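The Rented Arm

Stirnonora will bring a robot arm to your kitchen for 30 days and take it away again if the two of you don't get along. The service is called Laur, it costs $820 a month, and the company would like you to think of it as help. I thought of it as a houseguest who never asks for the Wi-Fi password.

Setup took a morning. You clear a stretch of counter, bolt down the base, run the cables and then hand over a list of chores. The list matters more than the arm does. Laur comes with 200 small jobs it claims to know, nearly all of them versions of "pick this up and put it there." If your dream was a robot that debones a trout, keep dreaming, and keep your knife sharp. 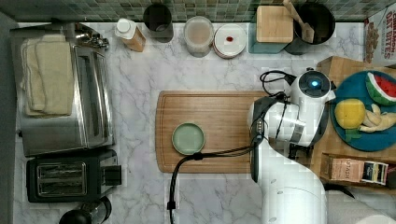 The starter kit leans heavily on pretend food. Stirnonora wants you to practice with a toy lemon before you trust the thing with a real one, and I came to see the wisdom in that. A toy lemon costs nothing to drop. It also doesn't roll under the stove and get found in May.

You teach a new job by guiding the arm through it a few times, then naming it in the app. The app is the weak spot. It logged me out twice while I was naming "fruit to board," and it files everything by date, so my best work is buried under a dozen failed tries at "dish, left."

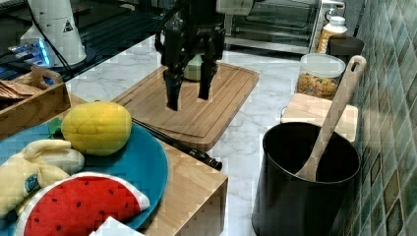 Speed is the other sore point. Laur moves the way my uncle backs out of a driveway. The slow setting is meant for homes with kids, the fast setting is meant for everyone else, and I had trouble telling them apart. Vosuvell's rival arm, which I had on loan for a shorter spell, is quicker and a good deal louder – and its monthly fee starts at $500 before you add the gripper, a part I would have called essential.

Laur includes the gripper, a wrist camera and phone support from an office in Clondon, where they were patient with me and plainly used to it.
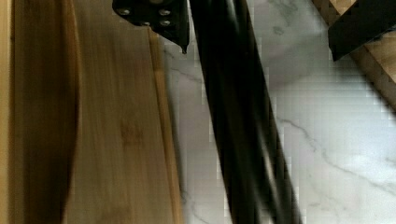 The view from the wrist, with cutting board, cable and marble counter.

Would I pay for a second month? I'd think about it, mostly for the tidying, which I hate and Laur doesn't mind. Cooks in a hurry should wait. People who like to tinker will have a fine time, provided they can spare the counter and don't need the toaster right away.

© October 1, 2019. All rights reserved. | Contact the editors | Back to top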